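In Praise of Tape on the Floor

I have loved a lot of workshop gadgets in my life and most of them have let me down in some way, but I have never once been let down by a roll of yellow floor tape. I want to make the case for it, because I think it gets treated as something only big plants need, and people with a spare room full of car parts or bike parts or appliance parts go on buying shelves and bins and then more bins.

My own conversion came in the back room at Zemik, where I spent a few years handling salvaged trim and plastic structural pieces. Zemik was small. We had 144 square feet for parts that had come off vehicles and had not yet been put anywhere, and at any given time there might be 100 of them. Door liners, vent housings, the long black pieces that live behind a dashboard and that no driver ever sees. They came in, they got set down, and wherever they got set down became their home. I once spent an entire morning hunting for a bracket that was leaning behind the door I kept opening.

Then somebody put down tape. A rectangle for what had arrived and a second rectangle for what had been looked over. It took maybe ten minutes, on carpet no less, and I was rude about it. I said it looked like a parking lot for toys. By the end of September I was taping rectangles in my own garage.

What I love about a rectangle on the floor is that it asks a question every time you walk past. Is the right thing in here? A shelf doesn't do that. A shelf is happy to take anything, and it takes it up to eye level and beyond, and the stuff at the back goes quiet. A bin is worse! A bin has sides, and the minute something has sides you stop looking into it. But an outline with nothing in it looks empty from clear across the room, and an outline with a heater hose in it when it should have a panel in it looks wrong from just as far. You find you've fixed it before you've decided to.

It also suits long parts, and this is where I get a little carried away. So much storage is designed for things shaped like shoeboxes. Molded trim is nothing like a shoebox. It's long and hollow and full of openings, with flanges that catch on everything, and if you stand it on end it slides, and if you stack it you scuff it. Laid flat on carpet inside a taped outline it's perfectly content. I know concrete is the serious choice, and I know carpet holds grit and drinks up anything that drips. For clean, dry plastic I'll take a low gray carpet every time. You can set a part down on it without wincing.

There are arguments on the other side and I'll give them their due. The floor is the most expensive storage in the building, as the man from Verschueren liked to tell us when he was quoting for racks. (His quote for the first bay was 300 dollars, and that was before the shelves went in it.) Floor space you've taped off is floor space you can't roll a cart over. And you do have to bend, which I enjoy less than I used to. If you have 233 identical clips, please don't lay them out in a rectangle. Put them in a jar.

But I think the cost argument misses how this stuff moves. Parts in a small shop aren't in storage, most of them. They're on their way somewhere. They need a place to be for an hour or a day, and they need that place to be obvious to whoever comes in next. A rack is for things that are staying.

The other complaint I hear is that tape is ugly. I went through a phase of agreeing and bought a roll of soft gray from Clelier that matched the carpet beautifully, and of course I couldn't see it. Half the good of the method is that the line is bright enough to be a bit annoying. Yellow on gray is wonderful. Go loud.
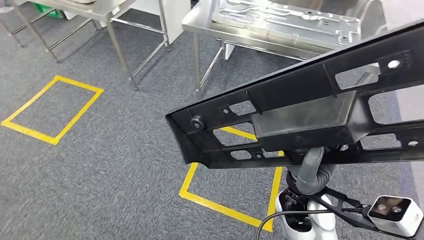
I'd also say don't fuss over getting the corners square. Mine are always a bit off, one side longer than the other, and it has never mattered to a single part. I've met people who put off the whole project for months while they looked for a chalk line and a proper carpenter's square. Kneel down, pull the tape, press it with your thumb, move on to the next side. If the shape is wrong for what you're putting in it you'll know within the week, and you can peel it up and do it over for pennies. Try that with a wall rack.

Size does deserve some thought. My first ones were far too generous and I ended up with three parts in a space meant for one, which is how piles start. Now I lay down the longest thing I expect to put there, leave a hand's width on each side, and tape to that. If a second part won't fit, good. That tells me the first one should have left already.

And leave some carpet between the rectangles, enough to stand in with your arms full. I skipped this at home and spent a winter tiptoeing along the edges like I was on a balance beam, carrying a bumper cover.

We kept a label on each outline for a while at Zemik, printed on a nice little machine from Vesari, and they were handsome labels. They curled up off the carpet in a few days and got kicked under the bench. We never replaced them. By then everyone knew which rectangle was which, and the new people learned it in an afternoon just from seeing what was lying where.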